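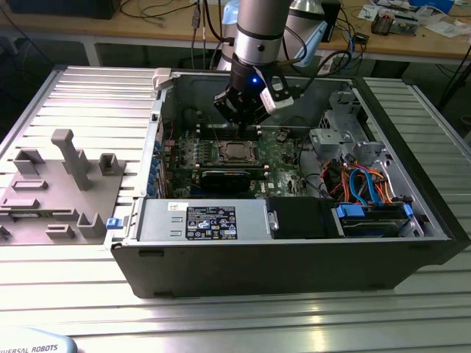
Breltport Parish Letters, Data Card

Summary
The set holds 3595 transcribed letters from the Breltport parish archive. Spelling is kept as written.

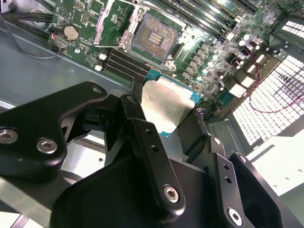 Each record gives sender, place and month - years are missing for 100 letters.

Known gaps
Water damage left 16 letters partly unreadable. 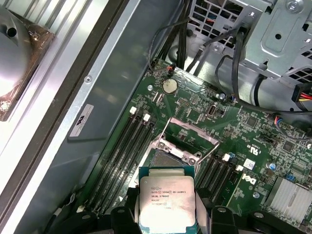 Access
Requests go to Nikola Jasińska at the Rutkowska reading room.
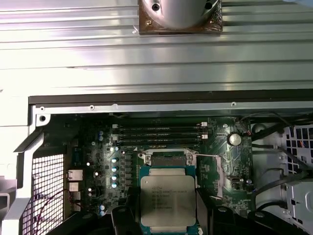 Replies are sent each May. Please credit the transcriber, Florian Marti.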